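**Plate-to-rack episodes rejected at upload**
Opened by: Fotis Papadakis
Site: Tamville kitchen bay
Status: open, workaround in place

Uploads from the February dish rack set are failing the sync check. Out of 266 episodes, 70 came back with "gripper state lags video". The other tasks from the same station went through fine, so I don't think it's the network or the Zukley uploader.

What I checked first:

- Restarted the recorder and cleared the buffer. No change.
- Swapped the head camera cable. No change.
- Replayed 5 of the rejected episodes by hand. In each one the gripper log runs roughly 210 ms behind the picture, and only after the plate is picked up. The reach toward the plate lines up. 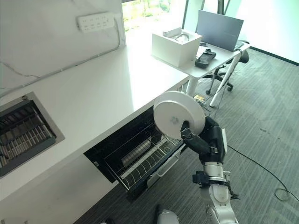

*Plate held upright over the open rack drawer, gripper on the lower edge.*

The hold is where the gap shows. The gripper keeps sending small force corrections while it has the plate, and the log writer on the Fesden box handles them one at a time. Once they pile up, the timestamps slip. Cutlery episodes are too short for it to matter.

**14:20** – Set the force log to write in batches. Ran a new group of plate placements with the same operator and the same rack. All passed the check.

**15:05** – Tried to repair the old episodes by shifting the gripper track. Works for most, but the lag isn't constant in the long ones, and a bad shift would teach the model to let go early. I've stopped doing this until someone from Michailidis confirms the script.

**16:40** – Rejected episodes moved to `hold/plates`. Please don't delete them and don't add them to the training set.

Still to do: find out if the bowl episodes have the same problem – they passed, but the limit on that task is looser.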